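Robotics and Automation Help > Events and Demonstrations

Running a simulated pick-and-place demo at an open day - what should visitors see?

Asked 2023-11-02 by benchtop_k
Tags: simulation, manipulation, open-day, wrist-view

Our lab at Huvadell holds an open day each June and I have been given the manipulation station for the next one. The real arm is not available, so the station will run in simulation on a wall monitor, with a keyboard for visitors who want to drive.

The task is short. An arm with a two-finger gripper carries a small teal cube over a table with a plate and a wine glass on it. I have a side view and a close view near the gripper. At our internal rehearsal most people watched the close view and then could not say where the arm was in relation to the plate. The texture on the plate is good enough that they started asking about pottery.
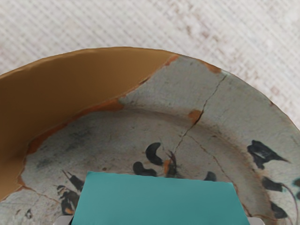 What I need to know

1. Should both views be on screen at once, or should I switch between them?
2. Is it safe to let visitors drive, given that a crash in simulation costs nothing but looks bad?
3. How long should one cycle be?

The scene is built in Lindis, default physics step, no custom contact model. The monitor is a standard office one and the desk PC has one graphics card. I can't change the room layout.

Answer 1 (accepted)

I ran the equivalent station at Sterura for two open days, also in simulation. Taking your points in order.

Views. Put both on screen, but not at equal size. Give the side view most of the monitor and put the gripper view in a corner. A close view carries almost no information about height or reach for a person who hasn't already seen the arm. A visitor walking up needs the base, the elbow, the gripper and the target in one look, and only the side view provides that. Once they have it, the close view starts to make sense and you can enlarge it on request.

Check what your side view hides. In ours, the lower joint covered part of the workspace and people assumed the arm had hit something behind it. Moving the viewpoint a little higher fixed most of that. Keep the held object a different colour from everything else on the table. Teal against off-white cloth reads well from the back of a group.
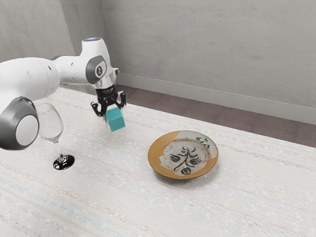
Also look at motion blur. If your renderer has it turned on, any still you grab for the handout can show a smear near a moving part, and on a projector it makes slow moves look faster than they are. I leave it off for demonstrations and on for video.

Driving. Yes, with limits. Clamp the end effector speed to a third of what you use for testing and set a floor on height so the fingers can't be pushed through the table. Give visitors translation only. Rotation on a keyboard confuses everyone over the age of 12 and a fair few under it. Bind one key to reset and label it with tape.

Cycle time. We settled on 170 seconds including the reset and a short talk, after starting with a version that ran nearly twice as long. People leave if they arrive in the middle and can't tell when it starts again. A progress bar along the bottom of the screen helped more than any of the signs did.

One more item. Log everything. We recorded 2747 gripper commands from the public on the first day, and the log showed that most failed grasps came from closing the fingers while still moving sideways. That gave us a good slide for the following year.

Comment: On the height floor, measure it from the rim of the plate and not from the table. A raised rim will catch the fingers otherwise. - benchtop_k

Comment: Agreed, or use a separate floor for that region. A single value is simpler to explain.

Answer 2

Mostly agree with the above, but I would switch views instead of showing both. Two feeds on one graphics card dropped our frame rate badly and the lag made the arm look faulty. Test it on the actual PC first. If it holds a steady rate with both, ignore this.

For the keyboard, a cheap game pad is better. We had 4 and two survived.

Answer 3

Have you looked at Xue? It has a kiosk mode with auto reset. I haven't used it with Lindis scenes so can't say if the import works, you may have to redo the materials. The plate would probably come across as plain white.

Comment: Tried the import this afternoon. Geometry came through, textures did not. Staying with Lindis. - benchtop_k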